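Início > Encontros > Automação de bancada > Notas da oradora

Kit Skekik, da Maltulska: vale o que pedem?
Sumathi Nadar - notas para a fala, 9 de junho de 2023

Começar sem slide. Dizer logo que não vendo nada e que a Maltulska não pagou a minha viagem. O kit veio emprestado, volta em julho.

O que está na caixa: um braço leve, a garra, a câmara com suporte fixo e a licença do Skekik por 30 dias. Depois disso paga-se. O preço da licença não aparece no folheto, tive de escrever duas vezes a pedir. Parar aqui e deixar a sala reagir.

A promessa, lida tal como está no folheto: "ensine uma tarefa doméstica numa tarde". Perguntar quem na sala já ensinou alguma coisa a um braço numa tarde. Esperar pelas mãos.

A tarefa que escolhi é mexer uma bebida. Pegar na colher, levá-la à caneca, dar umas voltas, devolvê-la ao apoio. Parece pouco e é por isso que serve: um cabo fino, uma boca estreita e líquido escuro lá dentro, que não ajuda nada a estimar profundidade. A colher fica atravessada sobre dois blocos de madeira, levantada da mesa, para a garra ter por onde entrar. Reparem que isto já é uma ajuda nossa. Na minha cozinha as colheres estão deitadas na gaveta, umas em cima das outras.

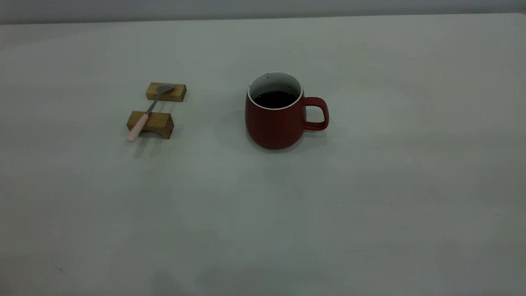
Elínborg Bech acha que estou a ser injusta com os blocos: qualquer bancada de testes tem apoios, escreveu-me ela, e um kit deste preço deve ser julgado pela repetibilidade, a gaveta fica para quem paga dez vezes mais. Aceito metade. O folheto fala em tarefa doméstica, a palavra é deles.

Falar agora da instalação. O manual diz que são 5 passos. O terceiro, a calibração da câmara, manda para um anexo que não vem impresso. Quando mudei a luz da sala tive de repetir tudo, e o programa só avisou com o código 802, sem mais explicação. O apoio técnico respondeu com simpatia e com o mesmo anexo.

Coisas boas, para ser séria: o braço é silencioso, os cabos são decentes e o botão de paragem está onde a mão o procura. A gravação das demonstrações é simples, isso reconheço.

Comparação rápida com o Lirino. Não me alongar - só tive o Lirino nas mãos durante 2 manhãs. A documentação é melhor, a garra é pior. Não digo qual comprava.

Perguntas que quero deixar a quem for assinar a encomenda: que taxa de sucesso garante a Maltulska por escrito, e com que objetos? Se eu trocar a caneca por outra mais alta, gravo tudo de novo? Quem fica com as gravações feitas na minha sala? À última responderam-me "depende do plano". Ler devagar.

Se sobrar tempo, mostrar o menu de exportação. Se não sobrar, passar às perguntas da sala.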